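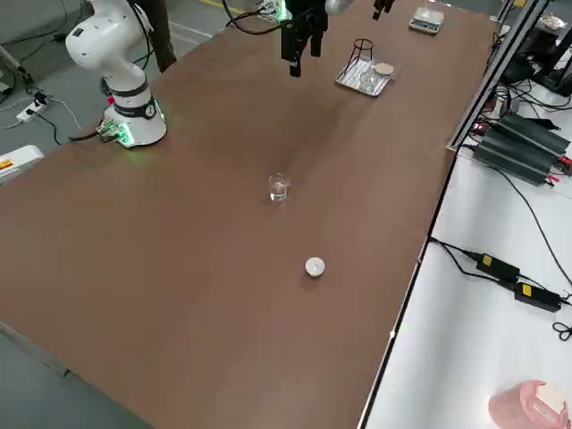 Coltside Tennis and Badminton Club
Minutes of the December meeting, held in the upstairs room at Coltside

In the chair: Vaida Rätsep
Minutes: Dalia Strazds
Apologies were read out and accepted.

The meeting opened at 6:40 p.m. Vaida welcomed everyone and said straight off that this was the happiest agenda she has had in her time as chair. She asked that we try to get to the spring league item before eight, as several people had driven over from Brandville and wanted to hear it.

1. Minutes of the last meeting

Approved with one correction. The women's badminton side lost its away match at Brandville by a single game, and the November minutes had it down as a single point. The captain said the difference matters a great deal to the people who were on court! Corrected and signed.

2. Matters carried over

Net posts, court four. Replaced. The new ones wind smoothly and hold tension. The old posts are behind the shed and free to anyone with a trailer.

Lost property. Bag of rackets still unclaimed. To be held until the end of January and then given to the juniors.

Line painting. Waiting on dry weather. Carried over again.

3. Fall season results

The captains reported in turn and there was a lot of applause, so the notes are a bit thin in places.

Men's first team finished second in the division, their best finish since the club moved to Coltside. The last match went to a deciding doubles under lights and was won 7-5 in the third after being 2-5 down. The captain described the lob on the second match point at some length and was asked to describe it again.

Women's first team finished fourth. They lost their number one singles player to a wrist injury in the second week, and everybody moved up a spot for the rest of the season. Three of those players had never played above number four before. The meeting wanted it recorded how well they did, and here it is, recorded.

Mixed badminton won their group and go into the spring playoff as top seed. Home draw in the first round. This was news to most of the room and got the biggest cheer of the evening.

Second teams: the men stayed up, the women were relegated on game difference. The women's captain said they have already agreed to stay together as a squad and want to come straight back. She has asked for a regular practice slot, see item 5. 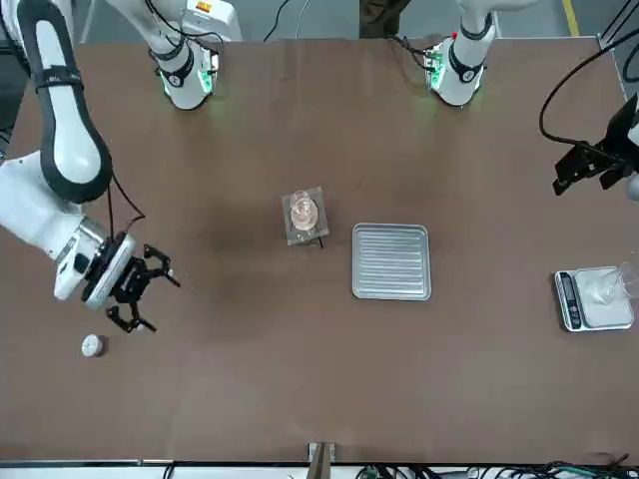

Over-50s: played five, won five, and then rained off for the rest of the fall. They would like to be called champions. The league has not answered yet.

4. Juniors

Dalia reported for the junior program. There are now 160 juniors registered across both sports, which is the highest number we have had. Most of the growth is in the under-10 group, and a good many of those came through the after-school sessions in September and stayed on. She read out a note from one of the parents, whose son had never wanted to play any sport and now hits against the garage door every evening until he is called in. The room enjoyed that very much.

The under-14 tennis squad went to the Priedītis indoor tournament and came back with a runner-up trophy in doubles and, in Dalia's words, the loudest bus ride of her life. The two doubles players had only been paired up that week. They saved three match points in the semifinal. Dalia wants to take a bigger group next year and will bring costs to the February meeting.

There was a discussion about orange balls and green balls for the under-10s. Some coaches have been moving players on to green quite early. After hearing both sides, it was agreed to leave it to the coach on court, but to make sure parents are told which ball their child will be playing with before they enter anything outside the club. One parent had turned up to a red ball event with a child who had been on orange since summer.

Coaching helpers. We have 3 new assistants from the under-18 squad, all starting in January. They will do the club's training evening first and shadow a coach for two sessions. Dalia asked members to be nice to them, and to remember that they have exams in spring.

5. Court time

The winter schedule was passed around. Changes from last year:

Second team women get the early evening slot on courts one and two, before the men's first team practice. Agreed with no objections.

Badminton keeps both evenings in the hall through the end of the playoff. If the mixed team goes out in the first round, the second evening goes back to open play. The mixed captain said this would not be needed.

Open play on the outdoor courts stays as it is. Please book. Walking on is fine if the court is free, but a booking beats a walk-on even if you are in the middle of a set. There was some grumbling about this. Vaida said she had been moved off a court herself at 4-4 last month and survived.

Lights go off at 10 p.m. The timer is now set for this and cannot be changed from the clubhouse.

6. Spring league (reached at 7:50 p.m.)

Vaida set out the proposal from the Brandville club for a joint spring league. The idea is for clubs on both sides of the river to play a short mixed-format season in April and May: two singles, two doubles and one mixed in each match, with every rubber counting for one point. Matches would be on one evening, with food after from the home club.

She is very much in favor, and so was nearly everyone who spoke. Points raised:

The best-of-three format with a match tiebreak in place of a third set will keep evenings to a sensible length. One member would prefer full third sets. It was pointed out that his last full third set ran to an hour and ten minutes.

Whether a club can enter 2 teams. Brandville says yes, as long as players are named to one team before the season and stay there. Several second team players said this was the part they liked most, as they would get to play against first team opponents.

Who supplies balls. Home club, new can for every rubber.

Clinura has offered to sponsor the league and pay for the trophy and the balls for the opening round. They would like their name on the trophy and on the draw sheet. No one saw any problem with this.

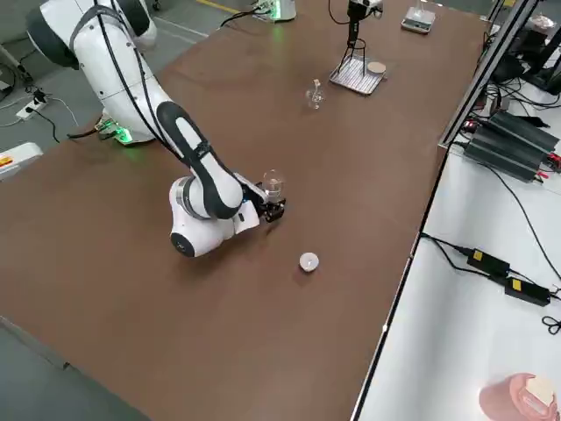 Rain. Each club would name one reserve date per match at the start. If both dates are lost, the points are shared. The Over-50s captain spoke with feeling in support of sorting this out in advance.

It was proposed that the club enter the league with two teams. Seconded, and carried with one abstention. Vaida will let Brandville know this week. Captains to be chosen at the January meeting — anyone interested should speak to her before then, and you do not need to have been a captain before.

7. Club tournament

The finals will be on the first weekend in June, as usual. Last year's handicap doubles was such fun that there is a wish to run it again with a proper draw. Partners will be pulled from the hat once more. A request to be allowed to put your own spouse back in the hat was turned down, to general laughter.

The badminton singles will run alongside for the first time. Entry sheets go up on the board in April.

8. Any other business

Restringing. The stringing machine is working again and there is a short list of people who know how to use it pinned next to it. Please do not learn on somebody else's racket.

Shoes in the hall. Non-marking soles only. Please tell your guests.

Holiday social doubles. Santa hats encouraged. Mulled cider afterward, and there will be a speed serve contest on court one if the wind lets us. Last year's winning serve is written on the wall by the door for anyone who wants something to aim at.

Vaida thanked the captains and coaches, and said she cannot wait for April.

Actions

Vaida: confirm two teams with Brandville. Reply to Clinura about the trophy.
Dalia: costs for the Priedītis trip, to the February meeting. Note to parents about ball colors.
Captains: winter squad lists to Dalia before the January meeting.

Meeting closed at 8:35 p.m. Next meeting in January, same room, same time.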